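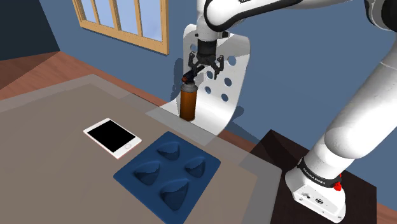 4.2 What the workshop tasks do and do not test

The headline result for Brummont, the controller evaluated in this paper, is easy to state. It was trained on 1,368 simulated demonstrations and then run on the six tasks of the Kever workshop set, 96 attempts per task, for a total of 576. On the torch task it scored 82 out of 96. Read quickly, that suggests a machine that can be trusted to put a workbench in order. We do not think the number supports this, and the present section sets out why.

The torch task uses the scene in Figure 3. A blowtorch stands upright on its canister near the far side of the table, and two other objects share the surface, a flat phone-like device and a blue mould tray with four cavities. The arm has to grip the torch, lift it clear and set it down inside a marked zone. The zone is drawn only in the scoring software and does not appear in the rendered view. An attempt counts as a success if the torch is inside the zone and still upright when the time limit is reached.

Consider what a person tidying the same bench would count as the job. They would check that the torch was off before touching it. They would care which end of it was pointing at their sleeve. They would probably not put it down beside a phone. None of this enters the score. A torch placed with its nozzle facing the device earns the same mark as one placed facing an empty part of the table, and the simulator has no notion of a valve, open or closed. The knob on the head is part of the shape of the object and has no effect on anything.

The canister is also a kind object for a two-fingered gripper. It is an upright cylinder on a flat surface, and once the fingers are level with it, closing them is most of the work. The head is more awkward. It slants away from the centre line, and in the placement shown in Figure 3 the open gripper is close to it. Several of the failed attempts began with a finger touching the head on the way down – a small error, and one that a real torch on a real bench might punish more heavily than the simulator does.

4.3 The objects that were left alone

Kever describes its scenes as cluttered. We would use a weaker word. Three loose objects on a large table leave a great deal of room, and the arm can reach the torch without passing over either of the others. When we looked through the successful torch attempts, we found none in which the device or the tray had to be avoided in any serious sense. They are there to be seen by the controller, which is a fair test of whether it picks the right object, but it tells us little about working in a crowded space.

The flat objects deserve more attention than they usually get. A thin device lying face up is hard to lift with two rigid fingers, and people manage it by sliding it to an edge or getting a nail underneath. The mould tray offers its rim and its cavities, but we do not know how a real one would bend, and the simulated one does not bend at all. Brummont's scores on the tasks involving these two objects were well below its torch score, and in our view they are closer to what a buyer should expect on an ordinary Tuesday.

4.4 From the simulated bench to a real one

We had hoped to close the section with matched trials on the Jelínek bench, a physical copy of the Kever layout in our Vermont workshop. The copy was finished in March, but the comparison was not. Matching the table height and the arm position took longer than planned, and the first runs showed grip forces so unlike the simulated ones that we chose not to report a rate from them. A success figure taken under those conditions would have been quoted, whatever warning we printed beside it.

The claim we are prepared to make is therefore a narrow one. In simulation, with generous spacing and no penalty for careless orientation, the controller moves an upright torch to a given zone in most attempts. It has not been shown to handle a torch safely. It has not been shown to clear a bench, since each attempt ends after one object – and the remaining two stay where they were. A revised version of the task, with a score for nozzle direction and a second object to be moved in the same attempt, is described in Section 5.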